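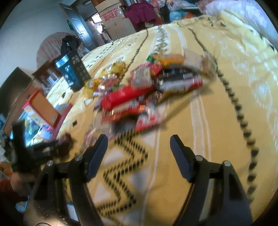 Chapter 14
The Heap: Sorting Small Packaged Goods at Home

Every household keeps a supply of snacks, and very few households could tell you what is in it. The packets arrive from the grocery store, from the bottom of a travel bag, from an aunt who believes you are underfed. They go into a drawer or a cupboard or a bowl, and there they settle, the newest on top and the oldest at the bottom, in much the same way that mud becomes rock.

Chapter 13 dealt with shelves, jars and other things that stand up by themselves. Snack packets don't stand up. They slide and puff, they crackle when you are trying to be quiet, and they come in no agreed shape. A can of beans tells you where it wants to go. A half-flat pouch of something crunchy has no opinion at all, and so it goes wherever there is a gap, and the following January you find it there.

This chapter covers the sorting and storing of small packaged foods in an ordinary home. You will need a supply of them, which you have, and a flat surface, which you may have to clear.

14.1 Why everything comes out first

The usual way to tidy a snack drawer is to stir it. The hand goes in, moves the red packets to the left, discovers more red packets, and comes out holding something to eat. The drawer is then declared tidy and will close if pushed.

Stirring fails for a plain reason: you can only see the top layer. The Rusemdale method, named for the town where it was first taught in evening classes, begins by emptying the whole supply onto one surface. A bed is the favorite choice. It is large, it stands at a decent height for anyone who would like to keep their back, and it has to be cleared by bedtime, a deadline with more force than any written on a calendar. Students who used the dining table in the Rusemdale classes were known to eat around the heap for days.

Put a cloth down first. Any bedspread or tablecloth will do, though crumbs show best on a plain one. On a busy pattern you will spend part of the afternoon trying to pick up the pattern.

14.2 Reading the heap

Once the packets are out, leave them alone for a minute and look. Beginners start sorting at once and almost always sort by color, since color is what a wrapper is for. Red and yellow packets shout across a room. Clear and brownish ones keep quiet, and tend to be missed until somebody sits on them. A heap sorted by color looks wonderful and is no help to a person who wants a salty biscuit.

Sort in this order:

Open or sealed. Anything open goes to one side, including anything you would describe as "only a little open."
Date. Turn each sealed packet until you find it. Makers print the date on the seam, under the flap, or in pale gray on silver.
Kind. Sweet, salty, and the third group, which Cunha's Household Order calls "items of uncertain purpose" and to which it gives a full 2 pages.
Shape. Long packets with long packets, flat with flat. Shape comes last and decides which container you use.

Loose empty wrappers are a category of their own. Every supply has them. They belong in the trash, and the person who put them back in the drawer is to be dealt with outside the scope of this book.

14.3 A short and mostly useless history

The snack drawer is older than the snack packet. The Rellard household book of 1671 has a line about "the small box wherein all is mingled," followed by a complaint about nuts. The writer proposes a lock. There is no later mention of the nuts, and we may draw our own conclusions.

Modern wrappers made the problem worse by making it last longer. A fig in a paper twist announces its age within weeks. A sealed pouch looks just as cheerful on its last day as on its first, and the only way to know is to read the thing. In the Ikimholm kitchen survey, which opened every cupboard it was allowed to, the fullest single drawer held 506 packets. The owner described it as running low.

14.4 Before you put anything back

Do not return the packets to the drawer yet. Section 14.5 covers containers, and you will want to have read it before buying any, as the common mistake is to bring home six handsome baskets and then look for something that fits them. For now, leave the sorted groups on the cloth with a hand's width between them. If they drift together, the bed is too soft or the dog is involved.

Key terms for this chapter

Heap: the full supply, emptied out in one place.
Stirring: moving packets without removing them. To be avoided.
Straggler: a packet found after sorting is finished, usually under the pillow.
Open-ish: open.

Before moving on

Empty one drawer, bowl or cupboard of packaged snacks onto a cloth. Write down what you expected to find before you do it, and keep the list. You will need it in Section 14.6, where we discuss raisins.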